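Chapter 3
Chores and Machines

In this chapter
How a chore is broken into steps
Why soft and stacked objects are hard to handle
What people still do by hand

A dishwasher cleans dishes well, but someone has to load it. The same is true of most household machines. The washing is automatic, and the carrying, sorting and putting away are left to people. On the shop floor, a machine can drive the same screw all day, yet a mixed bin of parts may still go to a worker.

Austra Sepp, who ran the kitchen trials at Irero, gave each machine 54 small jobs, such as closing a drawer or moving a cup. Most machines managed the jobs they had practiced. When the cups were moved or the table was changed, the results dropped sharply.

One way to teach a machine is to have a person do the job with hand-held grippers. Printed markers on the grippers make their movements easier to track. A simple task may take 200 repetitions, and stacking often takes more.

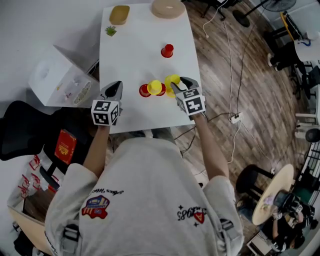
3.1 What Counts as a Chore?

For our purposes, a chore is a job with a clear end state. The cups are stacked, or the shirt is folded. Before reading on, write down three chores you did this week and the steps in each one.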